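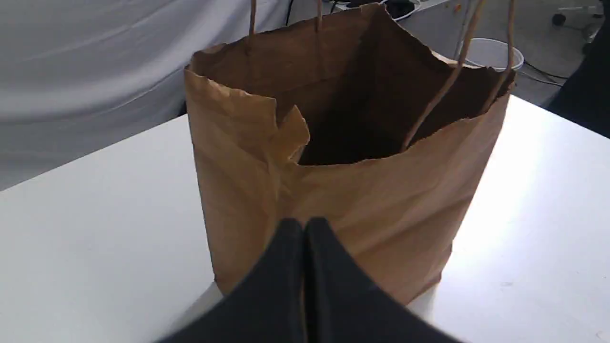 How many practice runs does each pair record before the graded run?
Up to 29 over the whole unit. Most pairs do the bulk of them in the second lab session, once the grasp settings have been agreed and written down.

Unit 5: Grasping soft containers
Notes by Tirta Rahman. Lab supervision by Afia Quaye.

Read before the September lab. Bring your printed run sheet.

Background
In Unit 4 the arm handled wooden blocks. A block keeps its shape, so one good grasp point stays good. A paper bag does not behave that way. The side panels fold in, the rim moves when it is touched, and the handles can end up in front of the opening. A position saved from an earlier run may be wrong by the next one — check it every time.

Terms used in this unit
Approach: the path of the gripper from its start pose to the object.
Pre-grasp: the last pose before the fingers open or close.
Rim grasp: one finger inside the opening, one outside.
Handle grasp: both fingers around the cords.
Clearance: the space between the fingertips and the nearest surface.

Lab procedure
Work in groups of 2. One person drives the arm and the other keeps the run sheet. Change over halfway through the session.

Load the Brivow project and select the Teoh profile. Start with the fingers closed. Move in slowly and stop before contact. Write down the clearance as you judge it from the wrist view, then measure it with the ruler. Differences are expected at first.

Open the fingers and try the rim grasp. If the paper buckles, release and back out along the same path. Do not pull sideways. A torn rim can still be used for handle grasps, but mark the run sheet "T" so the results are kept apart.

What to hand in
The run sheet, the saved Brivow file, and one page on which grasp you chose for the graded run and what went wrong with the other one. Failed runs count as data — leave them in.

Groups going on to the Joltumport student challenge should also read the Billura rules on soft objects. Entry forms are with Afia Quaye.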